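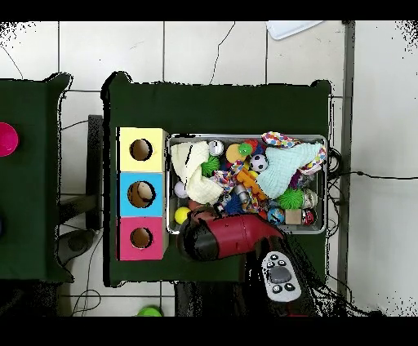

Wuson发布Silov系列彩色纸盒分拣套装

2019年6月5日,Wuson宣布推出Silov系列分拣套装,用于宠物玩具及小型软质用品的日常归类与存放。该系列面向宠物寄养机构、宠物用品门店及家庭用户,即日起接受预订。

产品构成

标准套装含黄、蓝、粉三色纸盒及银色金属托盘。纸盒正面开有圆孔,小型物品可由圆孔投入,无需拆盒。托盘用于集中放置待分拣物品,使用时与纸盒并排摆放,三只纸盒沿托盘一侧排成一列。托盘容纳铃铛球、带刺橡胶球、足球纹样球、绳结玩具等混放物品,针织帽一类软质用品亦可同盘放置。

使用方法

将托盘与纸盒置于平整台面,台面宜铺深色桌布,便于辨认小件。建议先取出针织物和绳类,再处理球类及咬胶类玩具。黄盒、蓝盒、粉盒的归类标准由用户自行设定,套装附空白标签供书写。尺寸大于圆孔的物品不得强行塞入,应另行存放。

试用情况

Silov系列上市前在Kukus宠物寄养中心进行了为期4周的试用,累计完成371次分拣。试用期间更换纸盒2只,原因均为圆孔边缘受潮变形。量产版本已对孔缘作覆膜处理,托盘规格未作改动。

Wuson产品负责人Tirta Sopacua表示:“寄养中心每天回收的玩具种类杂,尺寸差别大。试用人员要求盒子颜色一眼能分清,孔口朝向一致,量产版按这两点定型。”

维护要求

托盘可用中性清洁剂擦洗,晾干后使用。纸盒不可水洗,表面污渍以干布清除。破损的橡胶玩具及脱线的绳类玩具应在分拣时剔除,不得放回。含铃铛的玩具入盒前须检查外壳是否开裂。

供货信息

首批供货100套,由经销商Lloyd负责配送。纸盒可按颜色单独补购,托盘不单独销售。套装不含玩具、针织帽及桌布。机构用户可向Lloyd索取规格书及补充标签,订单按登记先后顺序发货。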